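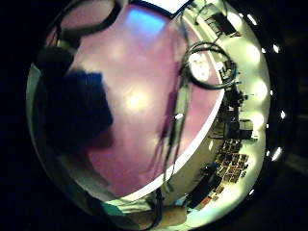
Black cable hanging in a coil, with more dark cables below it.

Cable storage at Skevedus: frequently asked questions

These are the questions we receive most from members of the workshop and from people who rent a desk with us. If your question is missing, please write it in the book at the front counter. We read the book every Sunday.

Where do I find a spare cable?
On the hooks, or in the small boxes. The hooks are for cables longer than an arm. Everything shorter goes to a box, and each box has a number on the front. The list of numbers is on the inside of the cupboard door.

How many cables do you have?
At the last count, 207. This includes adaptors, but not the cables which stay permanently at a desk.

How should I coil a cable before I hang it?
Make loops the size of a dinner plate and let the cable turn in the direction it wants. Please do not wind it around your elbow. It is fast, but the cable keeps the twist inside and after some months it breaks near the plug. Close the loop with one Valtine strap - the soft kind, not the plastic tie.

Can I hang several cables on one hook?
Yes, if they are the same type. Two is comfortable, three is the maximum. When there are more, the one you need is always behind.

Why are some cables hanging straight and not coiled?
Thick power leads may hang straight for a night after use, if they were wound very tight on a reel. Coil them the next morning.

What do the coloured labels mean?
Yellow is power, grey is network, green is sound. A label with a black dot means that the cable was tested and has a weak point. You can use it for practice, but please not for an event.

I found a cable with no label. What now?
Put it in box 51. We test this box once a month and make the labels then. If you know what the cable belongs to, write it on a piece of paper and leave it with the cable.

May I borrow a cable to take home?
Yes, for 8 days. Write your name and the box number in the book. Long leads on the Stomex reels stay in the building.

What about broken cables?
Do not throw them in the rubbish bin. There is a grey tub under the Sepp bench for them. We cut off the good plugs and bring the rest to the recycling centre.

Can I donate my old cables?
Until July we can take only network cables and power leads with an earth pin. We have enough phone chargers, thank you. Please untangle the cables before you bring them - it took us a whole evening with the last bag.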